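Door to hallway won't stay shut, lever handle feels loose

Posted in Home Repair > Doors and Locks

Renting a unit in the old Toft building, 804. The door out to the hall pops open on its own, mostly at night when the heat kicks on. Handle droops a little too. Super says wait till October. Can I fix this myself without losing my deposit?

evilstead
Had the same thing for 2 years. Probably the latch isnt reaching the strike plate. Put some lipstick or chalk on the latch, close the door, see where it marks. If it hits low, tighten the top hinge screws first. Cheap fix, no drilling. 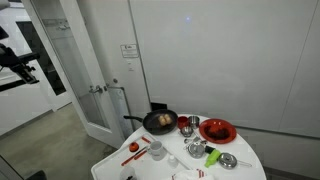

pusalon_k
Droopy lever is a separate problem from the latch. Look for a tiny set screw on the underside of the handle, takes a small hex key. On a white door with a tall glass panel and a silver lever like that one, go easy, the part of the door beside the glass can be narrow and you don't want to overtighten. Took me 5 minutes once I found the right key. If the spring inside is shot you need a new lever, measure the backset before you buy.

renirero
just wedge some folded cardboard in the strike. worked for me. Also tell the super in writing so its on record, they cant charge you for thier own bad hinges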